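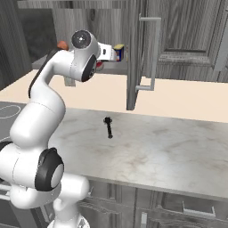
Dagmar Rusnák told me the stone was the easy part of her kitchen, and that she would do it again tomorrow if someone else would carry it up the stairs. She had marble put in when she bought the top floor of an old house in Hernham. Her friends warned her against it. So did the fabricator, twice, and he made her sign a sheet saying she had been told.

The sheet is common in the trade now. It says that marble will etch, that it will stain if neglected, and that no sealer will stop the first of those from happening. People sign it and then call in a panic after the first lemon.

Etching and staining get mixed up constantly, and most of the bad advice in circulation comes from the mix-up. A stain is something that has soaked in: oil, coffee, red wine, the rust from the bottom of a can. It is usually darker than the stone around it. An etch is a change to the surface itself. Marble is mostly calcite, and acid dissolves calcite. Vinegar, tomato, orange juice and a good many bathroom cleaners will leave a dull mark in minutes. Wiping it harder does nothing, and wiping it with more vinegar, as one caller to a shop in Tudinitz did for an afternoon, makes it a good deal worse.

Roland Hulme has been repairing stone counters for long enough that he no longer brings samples to a first visit. He brings a flashlight. He lays it almost flat on the surface and looks along the beam, and every ring and drip shows up. Owners tend to be upset by this. He tells them to turn the flashlight off and look again from where they normally stand.

His main advice is about finish. Polished marble reflects light evenly, so a dull spot stands out. Honed marble starts out dull, and the same spot mostly disappears into it. Going from polished to honed can be done in place, with water and a set of abrasive pads, and on an ordinary kitchen it takes him 2 days with the drying. Going the other way is slower and costs more. He doesn't recommend it to anyone who cooks.

Sealing is simpler than the products make it sound. Put a spoonful of water on the stone and leave it. If the stone has darkened underneath after ten minutes, it wants sealing. If the water is still sitting up in a bead, leave it alone for now. Wong, a small yard near the river that sells offcuts, will let customers try this on the slab before they pay, and it is worth asking, as two slabs of what is called the same marble can behave very differently.

For an oil stain the old method still works. Mix baking soda and water to a thick paste, spread it over the mark, cover it with plastic wrap taped down at the edges, and leave it overnight. Take the plastic off and let the paste dry fully before scraping it up with something plastic. It may need 5 rounds. Most people give up after the first.

The cost of all this is hard to pin down. A quote I saw from Flornance for a full kitchen came to 4,000 dollars for the stone, before cutting, delivery or the sink opening. Edges are charged by the foot, and a plain eased edge is the cheapest and the least likely to chip.

Rusnák's counter is honed, with a dark patch by the stove from a bottle of olive oil that stood there one December while she was away. She has tried the paste on it and may try again. In the meantime she keeps the bottle on a saucer.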